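Changes to working practice in the Urnside fitting rooms

January 8, 2025

Members of staff at Urnside will be aware that Jurkis began introducing hand-held gripper tools to its wardrobe and storage work in August. The tools are used by our own employees, who carry out ordinary tasks with them while each movement is recorded. The recordings are then used to teach robot arms to do the same work. This note sets out what has changed so far, what has not, and what colleagues may expect over the coming months.

The first tasks chosen were those which fitting room staff had themselves described as tiresome: putting shoes away on cabinet shelves, opening and closing doors, and returning items to the correct compartment at the end of a shift. Each task is repeated many times over, with small differences in how the shoes are placed and from which side they are approached. The target for the present stage is 3000 recordings, shared between the teams at Urnside and Lallavthorpe.

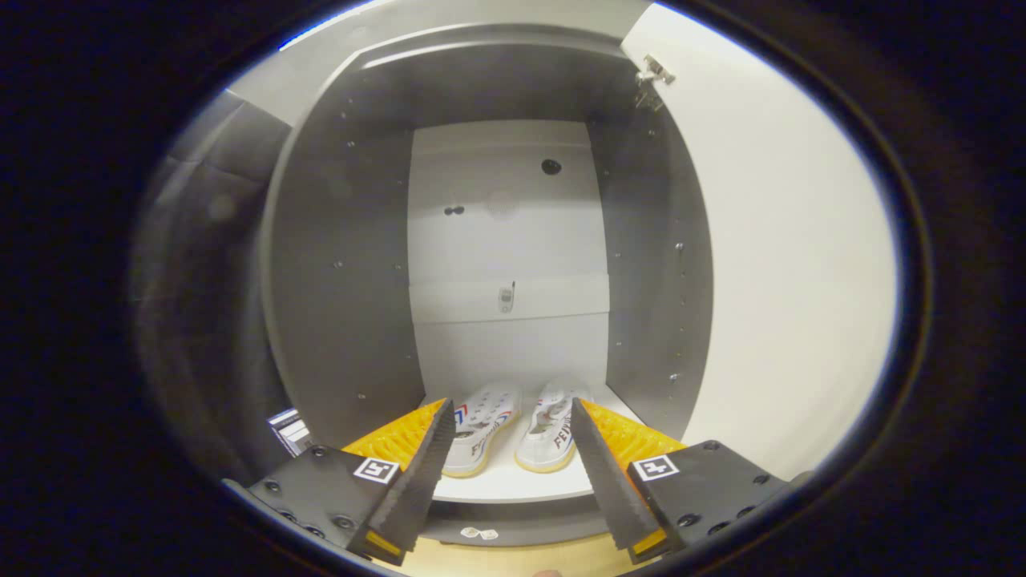 Recording duties are now part of the normal rota. No one is asked to work with the grippers for more than 60 minutes at a stretch, and a change of task follows each period. Colleagues who find the tool heavy on the wrist should tell their supervisor at once - a different duty will be found for them, and their hours and pay will not be affected.

Seven members of staff have completed the training course led by Nilmini Gamage, and two of them will act as trainers at Lallavthorpe from next month. Their job titles have been revised to reflect the new duties, and the higher grade has been agreed with staff representatives. Further places on the course will be offered first to those who have worked in the fitting rooms the longest.

Several colleagues have asked whether the arms will replace the people now teaching them. The company's position, as given by Kanchan Vishwakarma at the last staff meeting, is that no post at Urnside will be removed during the trial. What follows the trial has not been decided. Staff representatives have asked for a written statement on this point and will be consulted before any arm is brought into daily use.

Questions about the rota should be sent to the Lyons office, which now handles planning for both sites. Comments on the tool itself, including faults and suggestions for its grip, may be entered in the log kept beside the charging station.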